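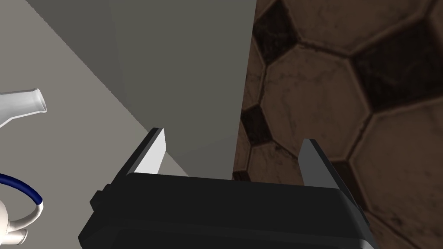 # Preguntas frecuentes: norma interna de manipulación en simulación

Última revisión: 12 Apr 2023. Responsable del documento: Nii Aryee, proyecto Cuervo.

Esta página recoge las dudas que más nos llegan sobre las reglas para grabar, revisar y entregar episodios en los entornos Flenton y Jedau. Si algo no coincide con la norma completa, vale la norma.

### ¿Cuántos episodios tiene una entrega?

Cada entrega lleva 400 episodios válidos. Los descartados se guardan aparte, con el motivo anotado, y no se borran hasta que se cierra la revisión.

### ¿Qué se considera un agarre válido?

El objeto tiene que quedar sujeto entre los dos dedos y mantenerse así hasta que termine la orden. No vale empujarlo ni arrastrarlo con el cuerpo de la pinza. Con utensilios alargados, el agarre se hace por el extremo que indique la tarea.
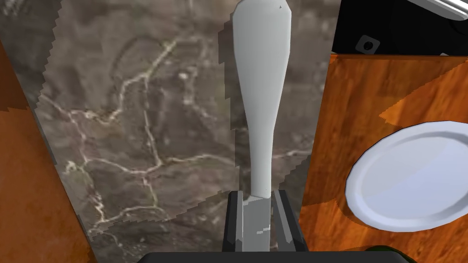

*Utensilio blanco en posición vertical, sujeto por su extremo inferior.*

### ¿Puedo cambiar las texturas o la iluminación?

Sí, siempre que el cambio quede registrado en la ficha del entorno antes de empezar. Un cambio a mitad de lote obliga a abrir un lote nuevo.

### ¿Qué pasa si un objeto atraviesa a otro?

El episodio se marca como fallo de física y se excluye. Si ocurre más de 2 veces con el mismo objeto, se retira el modelo y se avisa a Aritz, que mantiene el catálogo de mallas. El catálogo actual tiene 578 modelos aprobados.

### ¿Quién revisa las entregas?

Una persona distinta de la que grabó. La revisión se hace sobre el episodio completo, a velocidad normal, y el resultado se apunta en la hoja del lote.

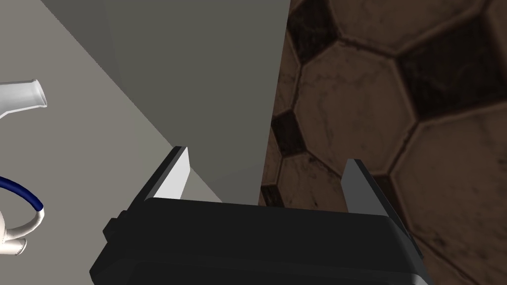
### ¿Cuándo hay que abrir la pinza al empezar un episodio?

Antes de iniciar la aproximación. La apertura inicial se fija en el archivo de configuración y es la misma para todo el lote; si la tarea exige otra, se pide por escrito al responsable.

### ¿Sirven estas reglas para el robot físico?

Solo en parte. Las de nombres, registro y revisión se aplican igual. Las de velocidad, fuerza y parada de emergencia están en un documento aparte, que hay que leer antes de trabajar con el equipo real.

### ¿Cómo propongo un cambio en la norma?

Con una solicitud en el repositorio de Cuervo, indicando el apartado y el texto propuesto. La próxima revisión general está prevista para agosto.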